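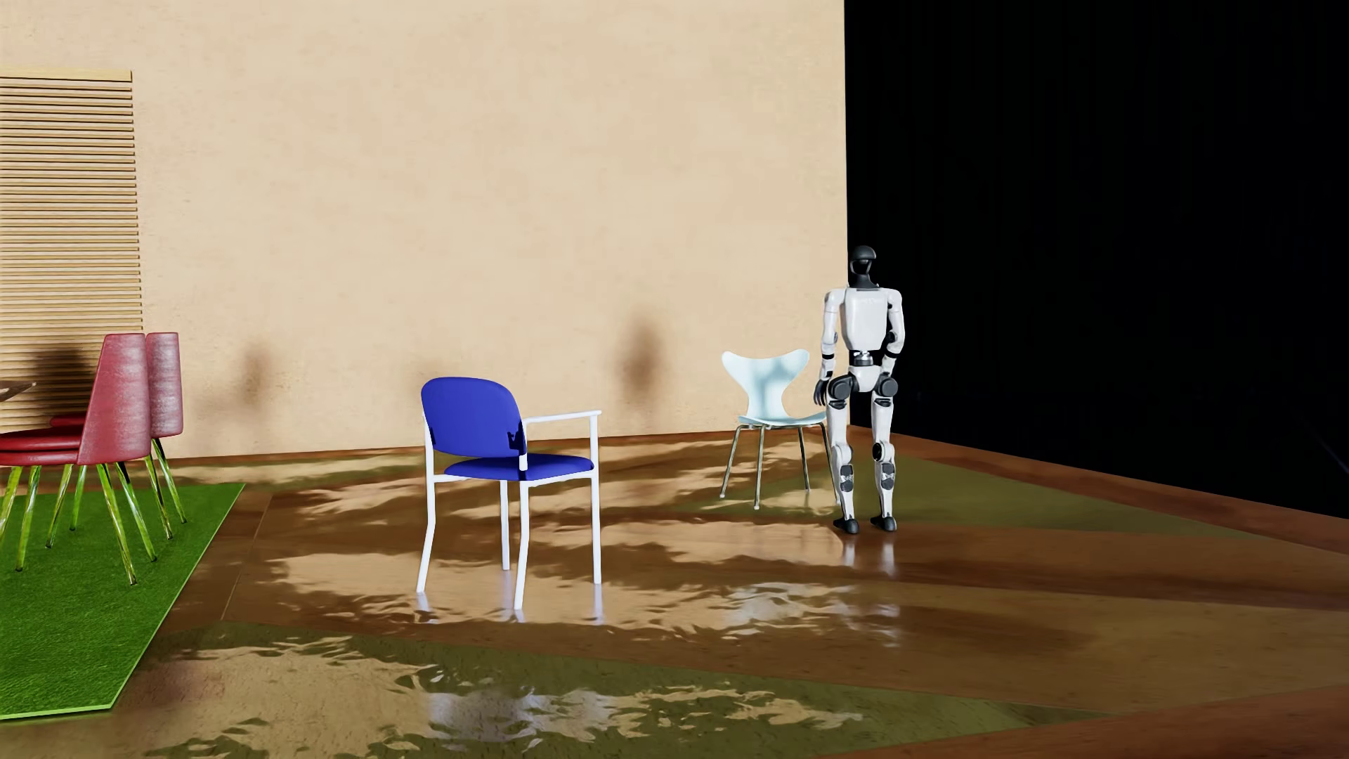 Figure 1. Upholstered and moulded chairs in a rendered interior with a glossy floor.

Seating Comfort and Length of Stay in Public Library Reading Areas

1. Background

The Plellgate branch library replaced most of its reading area furniture in May. Before the change, the area held one type of stacking chair throughout. After it, there were three types: a low armchair, an upholstered upright chair and a moulded shell chair without arms. Staff wanted to know whether the type of chair had any bearing on how long people stayed. This report covers the work done to answer that question as part of a second-year course in applied ergonomics.

Earlier coursework had dealt with office seating, where the user sits for long periods and can adjust the chair. Library seating is different. The user takes the chair as it is, often with a coat on, and may leave after a few minutes for reasons that have nothing to do with comfort.

2. Method

Observations were made from a desk near the returns counter. For each visitor who sat down, the chair type, arrival time and departure time were written on a paper form. No names or ages were recorded. Visitors who moved between chairs were logged as two separate stays, a choice that is discussed in section 4.

A total of 400 stays were logged. Of these, nearly 200 took place at tables and the rest in the open area. A short questionnaire was left on the tables, asking visitors to rate back support, seat height and ease of getting up on a five-point scale.

Sitting pressure was measured separately in the Fliddale teaching lab using a Stava pressure mat, which takes 2,000 readings over a sitting period. The mat was zeroed between sittings.

3. Results

Stays in the armchairs were the longest and also the most varied. Stays in the upholstered upright chairs were slightly shorter but more consistent. The moulded chairs had the shortest stays in the open area, although at tables the difference between moulded and upholstered chairs was too small to report as a finding.

The pressure data partly explain this. On a hard shell the load is concentrated under the sitting bones, and the peak values rose as the sitter slid forward. 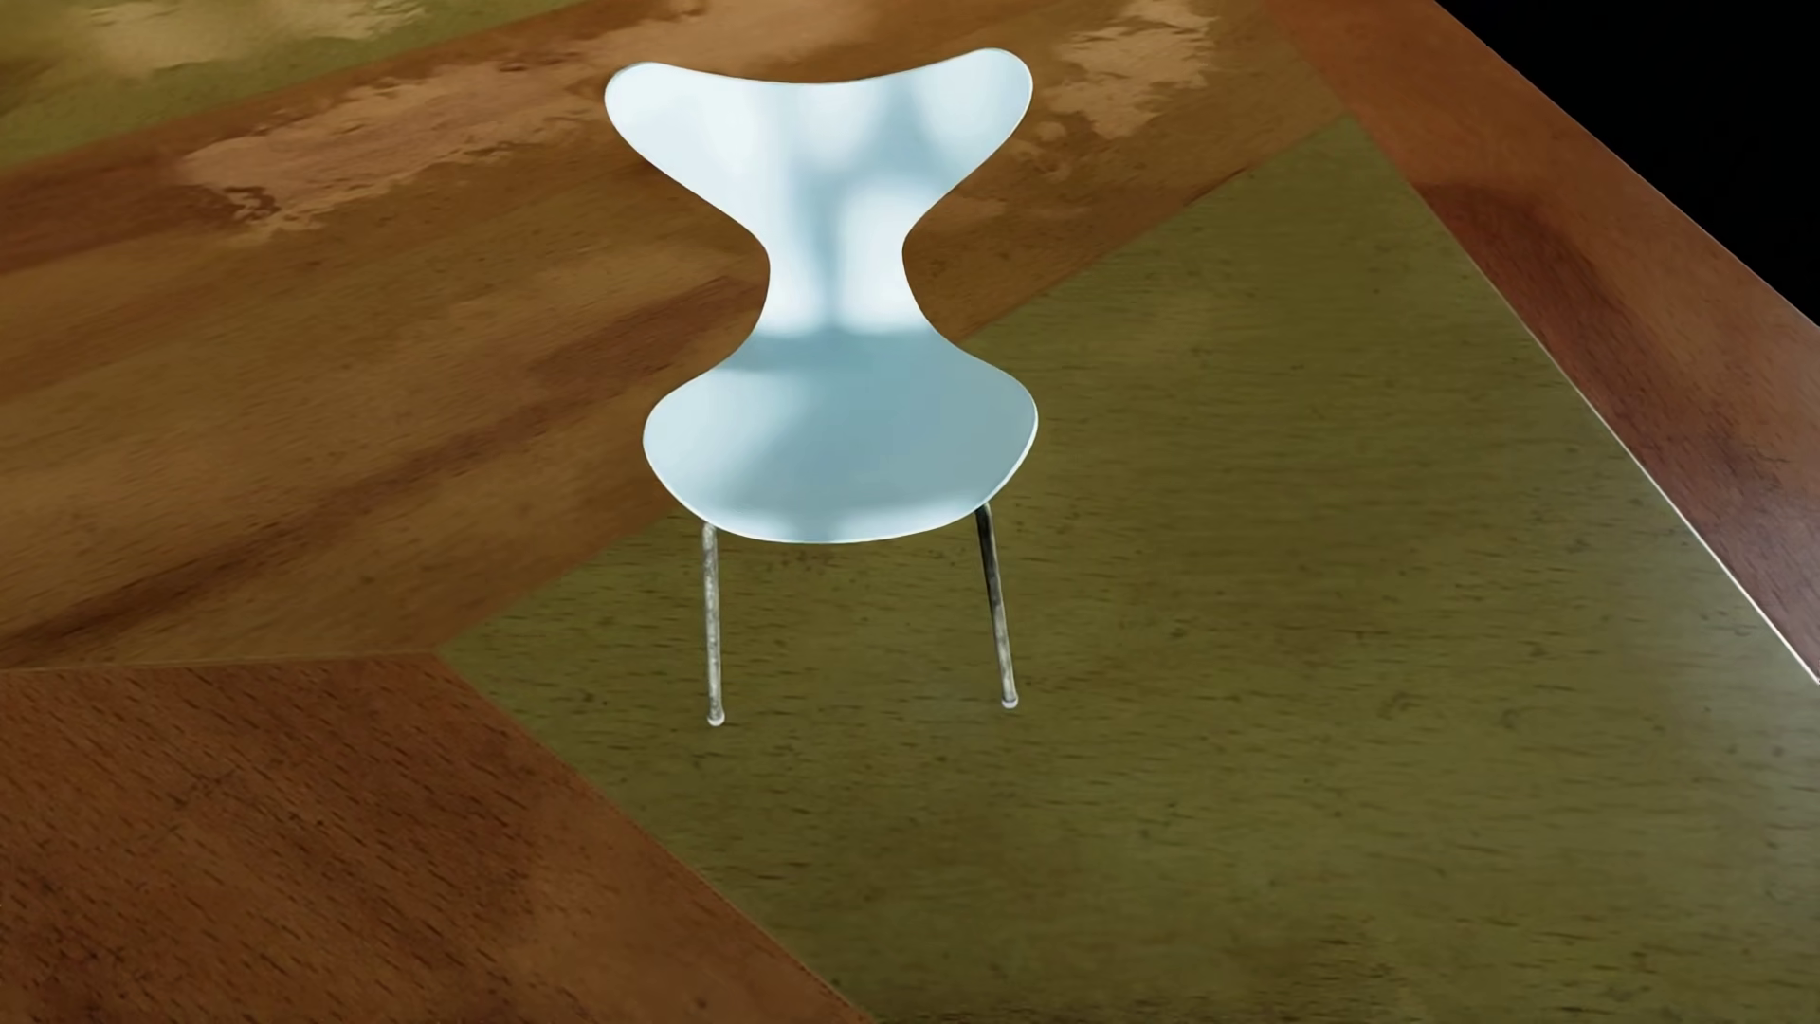 Seat padding spread the load over a larger area and delayed the point at which the sitter first shifted position. Backrest shape had less effect than expected. Most sitters at tables leaned forward to read or write and did not touch the backrest for much of the time.

Questionnaire scores for ease of getting up ran the other way. The armchairs scored lowest, and several older respondents wrote that the seat was too low. One asked for the old chairs back.

4. Limitations

The logging of moved visitors as separate stays will have shortened the averages for whichever chair was left first. The Sunday sessions were busier than the others, and on those days visitors may have taken whatever seat was free. Seidel's seat height chart was used to set the scale for the questionnaire, but it is based on office users and may not suit this group.

5. Recommendations

Moulded chairs should be kept at the tables, where they are easy to wipe down and cost the visitor little in comfort. At least 3 of the upholstered upright chairs should be moved to the window side for visitors who find the armchairs too low. A repeat count in winter would show whether the pattern holds - heavier clothing changes both the pressure readings and the effective seat height.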